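Petition diary, week two

Before breakfast

Woke up at five thirty with the clipboard pen still in my coat pocket and ink all over the lining. It's the good coat too. I put it in the sink to soak, made coffee, and sat down to count signatures again, which I had promised myself I wouldn't do until tonight.

219. I counted from the top and then from the bottom and got the same number both times, so 219 it is. We need 500 from registered voters inside the city limits of Dremow to get the Route 2 bus question onto the spring ballot, and of course some of ours will get thrown out. Ga-eun Seo told me on the phone last night that we should plan on losing every one where the person printed their name and forgot to sign. I went through and found four of those on my own sheets. Four! I was standing right there watching them do it!

For anyone who is new to this diary (hi, cousin Beth), the council voted in September to end Route 2 at the Grevus Street turnaround and not send it out to the Hill anymore. People up there can walk down to Grevus, they said. I would like to see any member of that council walk down to Grevus in February with a bag of groceries and a toddler. The petition asks for a vote on putting the Hill stops back. It doesn't ask for anything else, and I have said that sentence so many times I now hear it when I brush my teeth.

Late morning, outside the Tuko market

Cold but bright. The manager at Tuko let us stand by the cart return again as long as we don't block the door. I was there from ten until a little after noon with two sheets and a thermos.

Things people said to me:

"Is this the parking thing?" (No.)

"I already signed it." (He had! Line six, first sheet, very nice handwriting.)

"I don't ride the bus." Well, neither does my mother, but she signed, and she likes that the neighbor who sits with her on weekday afternoons can get up the hill without calling for a ride.

One woman talked to me for twenty minutes about how the 2 used to run all the way to the old fairgrounds when she was in high school, and how the drivers would wait if they saw you running. Then it came out that she lives over the county line and can't sign. I didn't mind, I could have listened to her all day, but my feet were freezing and I probably missed ten people going in and out behind her.

A man in a camouflage hat wanted to argue about the cost. I told him what I know, that the city's own sheet lists the Hill stops under the same line as the downtown loop so you can't pull the number apart, and he said that was the most ridiculous thing he'd ever heard, and signed. I'm still not sure which side he thinks he's on. I'll take it.

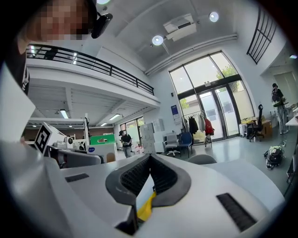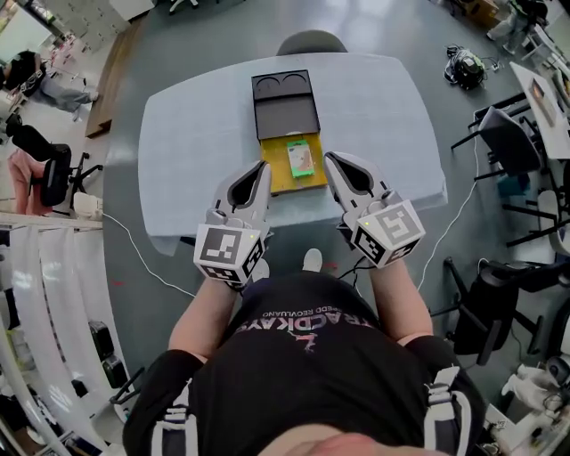
Afternoon, Gumede Hall

Sorting session with Ga-eun at the long table in the back. She brings her own ruler and lays it under each line as she reads, so she can't skip one. I read the address, she finds it on the voter list, and if it's there she makes a tiny pencil tick in the margin. If it's not there we both say "hmm" and it goes on the yellow pad.

The yellow pad got longer than I wanted. A lot of people on the east end think they live in the city and they don't. There is one apartment building where the even side is in and the odd side is out, and I've been knocking on both sides like a fool.

We also had a small disagreement – nothing awful – about whether to set up at the high school game. I say yes, everybody is there and they have to stand in line for nachos anyway. Ga-eun says half the crowd is from the other team's town and we'd spend the whole night asking people where they live. We settled on doing the first half only and then going home. I bet I stay for the whole thing.

She has also redone our little speech. Mine was too long. Hers goes: "Hi, are you registered in Dremow? We're trying to get the Hill bus on the ballot." Then you hold out the pen and stop talking. The stopping is hard for me.

Evening

Did the lower end of Grevus Street after supper, porch lights only. Eleven more names, one dog who hated me, and a plate of lemon bars that I was told to eat right there on the steps so she could have the plate back. I did as I was told.

The filing window closes at the end of November and the clerk's office shuts at four thirty, so it has to be in before that, with every sheet notarized. I need to call and ask whether their notary is in every day or only mornings. Somebody please remind me.

Coat is still soaking. The water is very blue.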